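Writing down the house rules for our simulated cells

I have been promising myself for months that I would turn the scribbles on my office whiteboard into something other people can read, and since January was quiet and the coffee was good, I finally sat down and did it. So if you have asked me at some point how we keep our simulation work from turning into a swamp, pour yourself something warm, because I am going to take the long way around.

For those of you who are new to this blog, I look after the practice environments at Fuvitico, where we try out arm tasks in simulation before anyone books time on the real hardware. It is lovely work and I wouldn't trade it. It is also work where bad habits hide very well. A real cell complains when you treat it badly. You hear the gearbox, or you smell something, or somebody from down the hall comes in to ask what that bang was. A simulated cell lets you do nearly anything and then hands you a nice clean log at the end.

The first rule on my whiteboard, and the one I care about most, is that the speed limit lives in the cell and never in the task script. We run at 40 percent of rated joint speed by default. If you want to go to 50, you can, but you write down that you did and why, in the same file as the results. I know how fussy that sounds! But a couple of years ago we had a task called Ganura, a simple pick and place, that looked wonderful for weeks. Then Valter Haugen tried to repeat it from a clean checkout and it missed the tray over and over. The speed had been raised in three different scripts, each one quietly overriding the last, and the version everybody had been admiring couldn't be rebuilt by anyone, including me, and I had written two of the scripts.

Valter was very kind about it, by the way. He just asked whether I would mind if he deleted them.

The second rule is about the room. People new to simulation like to put an arm on a bare plane and leave it there, and I understand the appeal, it loads fast and there is nothing to bump into. But our work ends up in real rooms, and real rooms have furniture. So every cell of ours gets a floor, walls, a desk or a cart or some such, and a few things sitting on them that have nothing to do with the task. The clutter stays outside the work surface, the lights are allowed to throw proper shadows, and the layout gets saved with a version number like everything else.

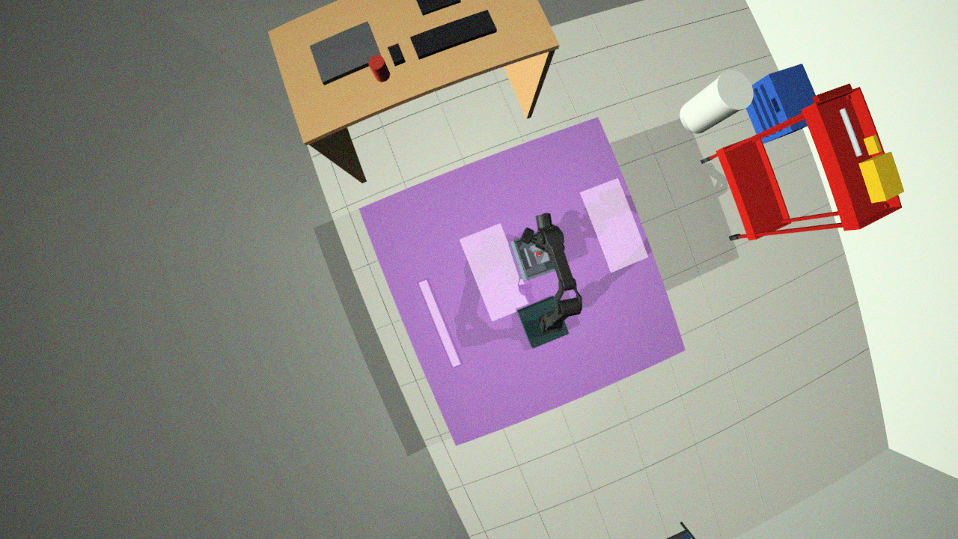 Now, a version number is only worth something if you bump it when you change things, and this is where I have to nag a little. Moving a tray by a finger's width is a change. Swapping the color of the target object is a change. Turning down one lamp because the glare was bothering you is most definitely a change – I say this as a person who once spent an entire afternoon chasing a detection problem that came down to a lamp.

Third, collision checking stays on for everything in the cell, including the things the arm could never reach. We had a long and quite friendly argument about this one with the folks at Grandlow, who switch it off for background objects to save time. They have a point, it does save time. My trouble with it is that the person who decides what counts as background is usually not the person who later gives the arm a longer gripper. I would sooner wait a bit for my runs to finish. They still do it their way, and we still have lunch together.

Fourth, a contact is a contact. If the link brushes the edge of a tray and the object gets where it was going anyway, the run is marked as a contact, and it goes in the report as one. I would like to see the safety folks' way of thinking show up much earlier in our projects, and this seems to me the cheapest place to begin. Szalai, our little logging tool, flags these on its own now, so there is no excuse about it being extra work.

I should add that none of this replaces the risk assessment on the real cell. Please don't walk over to the hardware with a stack of simulated runs under your arm and expect the interlocks to be waived. Someone still has to stand there, look at the reach, check the stops and sign the sheet.

There is a fifth rule about naming files, but Valter and I are still disagreeing about underscores, so that one will have to wait for another post. If your group keeps a list like this, I would love to read it, even if it is only a photo of a whiteboard. Mine is getting wiped this week to make room for the gripper schedule.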